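Week 2 handout: Who does the leftover work?
Notes by Bimla Maurya

The Drumilbridge packing room put in sorting arms last May. Sisix, the supplier, promised "relief from dull tasks." Read that phrase with care. Packets still have to go into trays, and a person still deals with whatever ends up outside one.

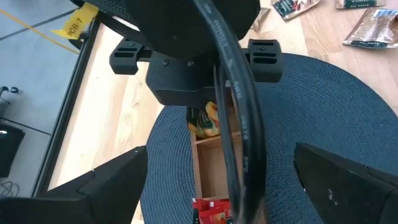
Before the change, Jonatan Lindqvist packed and chatted. Now he minds 2 arms, clears stoppages and logs each one. His log for the first month has 1,034 entries. Management calls this a step up. His pay grade did not move.

For discussion: would you call his new job skilled? Who should decide? Bring the Rennie reading.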